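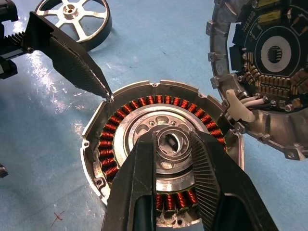 1/ Why I'm marching on the courthouse again

OK so a few of you asked what's going on in Baird and why my feed is suddenly all petition links. Short version: the county wants to stop letting trans folks change the name on their records without running a notice in the paper first. Your old name, your new name and your street address, in print, for four weeks.

2/ The rule goes back to 1974 and for years the clerk just waived it if you asked. No fuss! Then the new clerk came in and the waivers stopped. I know two people who dropped their paperwork over it, and one of them had already paid the fee.

3/ We got 2950 signatures in a town where it's hard to get people to sign for a package. My neighbor took a clipboard to the Kusix parking lot and came home with three full pages (and a sunburn, in October, don't ask me how).

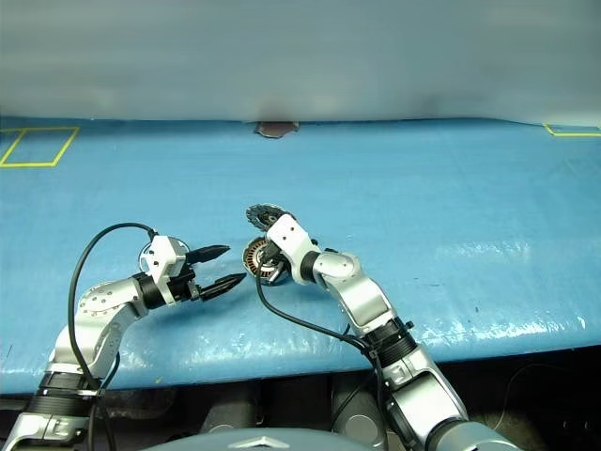
Agnes Leckie
Oct 15, 2021

4/ Back from the first rally! I'd say we filled the steps and then some - the permit was for 200 and the deputy at the curb quit caring pretty early on. Lots of parents. One guy had driven over from Wurkis with his daughter and they'd made the signs in the car.

5/ There were folks across the street who don't agree with us, and they yelled for a while, and then it rained on everybody. I talked to one woman over there who hadn't heard about the address part. She didn't like it either.

6/ The county board votes later this month. You get two minutes at the mic and you have to put your name on the sheet before the meeting starts. If you hate public speaking, send a letter - they have to read those into the record.

7/ Rides are leaving from the Stumimau lot, same as last time. Bring a coat. I've got room for three in my car if you don't mind dog hair.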